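Stage Persona and Public Statement: Press Coverage of the Singer Disley
Final Project Report, Popular Music and Media
Submitted by Priya Van Dusen and Ismael Sampaio
Instructor: Marcus Haddad
Wednesday, October 18, 2023

1. Purpose
This report examines how music journalists separate a performer's stage character from the performer's own opinions. The subject is the rock singer Disley, whose album Grustonent was released in March and supported by a tour of small theaters.

2. Sources
The authors read 100 articles and reviews. Interviews were given priority over concert notices. Quotations repeated from an earlier article were traced to the first printing where possible -- in 5 cases this could not be done, and those items were set aside. 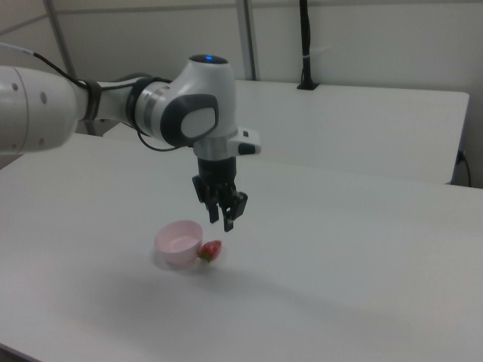 3. Findings
Reviewers generally wrote about the character. Interviewers more often asked about family, religion and voting, and Disley answered most of these questions plainly. One remark, made before a crowd of 2,000, was later reprinted as a personal statement although it belonged to the spoken introduction to the song "Cekimance."

4. Limits
Radio interviews were not included. Only two of the articles were in a language other than English; Sânziana Iordache translated both.

5. Further Work
A later study could compare fan newsletters with the commercial press.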